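用了两个季度的 Serkell 除毛球器，写一点使用感受。

家里毛衣、绒毯和毛绒玩具多，以前一直用剃须刀片和胶带对付，费时间，也刮坏过一件羊绒开衫。去年八月换了这台，到现在衣服、沙发罩、靠垫基本都用它处理过一遍。机器是自己买的，没有跟商家联系过。 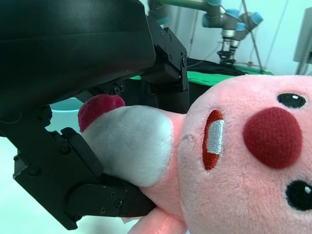
里斯本，2026年3月10日

先说规格。Serkell 这一款是充电式，机身比手掌略长，刀网外面有一圈可以旋转的高度环，分4档。盒子里有备用刀头、一把小毛刷和一根充电线，没有收纳袋。充满一次我能连续用完两件厚毛衣加一条围巾，之后转速开始下降，声音会变闷，这时候就该停了，继续用容易扯线。

高度环是我比较看重的部分。最低档贴着布面走，适合平纹的棉质卫衣和西裤；最高档离布面远，用在粗针毛衣上，只削掉立起来的球。中间两档差别很小，我试了几次，分不太出来，平时只用一头一尾。环的卡口偏紧，新的时候要用点力气才能转动，用了一阵子好一些。

## 各种面料的结果

羊毛混纺最理想。袖口和腋下的球一般来回推两遍就干净，布面没有变薄的感觉。纯羊绒要小心，必须平铺在硬的桌面上，另一只手把布拉平，推的时候不要往下压。我的做法是先在衣服内侧的缝边试一下，没有问题再处理正面。

摇粒绒一般。它的球又软又散，刀网吸不进去，推完表面还是毛糙。长毛绒类的东西不建议用，毛绒玩具、长毛地毯都属于这一类，绒毛本来就是竖着的，机器分不清哪些是球哪些是绒，一推就是一道浅沟。要整理这类东西，还是用软毛刷蘸一点稀释的洗涤液，顺着一个方向刷，再用拧干的毛巾擦，平放晾透以后重新刷松。

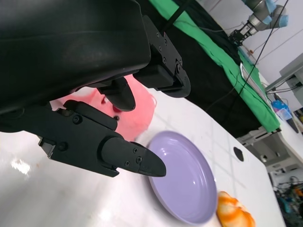
沙发罩是我用得最多的地方。家里那套是亚麻棉的，坐的位置起球很明显，一个坐垫要花11分钟，中途得倒一次毛屑盒。毛屑盒容量小，这是主要缺点。盒盖是推拉式的，拉快了毛屑会飞出来，最好在垃圾桶上方打开。刀网里面也会缠细线，每次用完都要拆下来刷一刷，不刷的话下次开机声音就不对。

同事 Matvii Hutsuliak 用的是 Tralteo 的插电款，我借来用过一个周末。那台力气大得多，推沙发罩快将近一半，毛屑盒也大，缺点是线短，离插座远一点就够不着，机身也重，举着推挂在衣架上的大衣，几分钟手腕就酸。如果主要处理家具布面，我会选插电的。衣服多的话 Serkell 更顺手。

Pal 那种手动的小铜刷我也有一把，放在门口，出门前刷大衣领子用。它不用充电，没有声音，但对薄针织很不友好，会勾线。Dulce Zamudio 在她的评论里给了它很高的分数，她主要用来处理呢子大衣，这一点我同意，呢料上效果确实好。

## 耐用程度

用了这几个月，原装刀头已经换过一次。换的原因是推到一件旧毛衣上的金属扣，刀片崩了个小口，属于我自己不小心。备件在 Sakham 的网店能买到，一包2个，装上去要对准缺口再拧，说明书上的图画得不清楚，我第一次装反了，机器不转。

电池目前看不出衰减。充电口没有盖子，毛屑会掉进去，我隔一段时间用牙签挑一下。机身是浅色的，握的地方有一点发灰，用湿布能擦掉大半。

噪音方面，关着门隔壁能听见，晚上不太适合用。

## 打分

满分10分，我给6分。衣服上的表现值8分，扣分扣在毛屑盒、没有收纳袋和中间两档没有用处。原价买我觉得偏贵，打折时可以考虑。已经有插电款的不需要再添这一台。
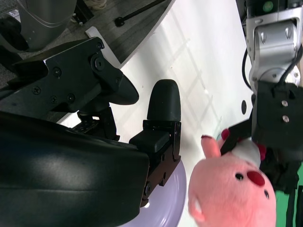
桌上的盘子与粉色毛绒玩具

补充一点：有人问羽绒服能不能推。我没有试过，尼龙面料薄，刀网又是金属的，我不打算试。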